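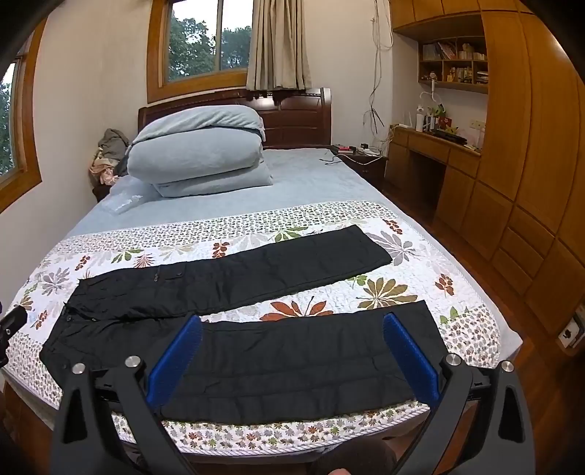 Grippers Should Be Judged on Laundry

Opinion
25th April

Every comparison of grippers that reaches our office begins with a block. The block is of known size and known weight, it is picked up a stated number of times, and a percentage is reported. Purchasing departments like the percentage because it can be placed in a column beside the price. It is the position of this institute that the column should be given far less weight than it now receives, and that any finger intended for use in homes should first be tested on clothing, on an ordinary bed, in a room where people live.

Our view rests on the comparison carried out by the Patgate bench between February and the present month. Two sets of fingers were tried on the same hand-held body: the smooth pads supplied by Dresen and the ridged blue fingers made by Hondance. A total of 1,952 grasps were recorded. Of these, 693 were made on rigid test pieces and the remainder on cloth. On the rigid pieces the two sets could hardly be told apart. Had the work stopped there, as most published work does, we would have advised members to buy whichever was cheaper.

The difference appeared on trousers. A trouser leg laid flat on a quilt offers a gripper very little to hold. The fingers must press down far enough to gather a fold, and they must do so without gathering the quilt as well. Dark trousers on a patterned cover are a fair test of this, for the boundary between the two is plain to the eye and any mistake can be seen at once in the recording. The same trousers on a dark blanket would leave a reviewer guessing.

In our cloth trials the ridged fingers missed the fold less often. They also took hold of the bedding more often, a fault that the block test has no means of showing. A supplier may reasonably say that the first result matters more than the second. A household that finds its quilt dragged to the floor may disagree. Both results belong in the report, and at present the usual form has room for only one of them.

We have heard three objections from members and we regard two of them as serious.

The first is that bedrooms cannot be repeated. A laboratory in one city can buy the same block as a laboratory in another, but it cannot buy the same mattress, the same window light or the same heap of clothes near the pillow. This is true. Yet the purpose of repeating a test is to learn whether a finger will work for the person who buys it, and that person will not own the block. We would accept some loss of agreement between laboratories in return for a result that means something in use. The loss can be reduced by specifying the garment, the way it is laid out and the point at which it is to be held, while leaving the room alone.

The second serious objection concerns the hand-held body. When a person holds the gripper, the person corrects its angle without thinking, and the finger is given credit for skill that belongs to the wrist. We accept this point fully. Of the cloth grasps, 214 were reviewed a second time for this reason, and the reviewers did not always agree on where the hand had helped. Our answer is that hand-held trials should be used to choose between fingers and should never be used to predict how an arm will perform. The Garba arm is the proper subject of a separate study, and we would oppose any attempt to merge the two sets of figures.

The third objection is cost. Clothing trials take longer than block trials, as each garment must be laid out again by hand. We do not find this persuasive. The expense falls on those who sell the equipment, and it is small beside the expense of replacing fingers that were chosen on the wrong evidence.

We therefore ask that the next edition of the comparison form carry a separate page for cloth, with misses and unwanted holds entered on different lines. We ask that the type of bedding be stated. Suppliers who have no cloth results should leave the page blank and submit it with the rest, so that the blank may be seen by the reader.

The Patgate bench will continue to accept fingers for trial on these terms.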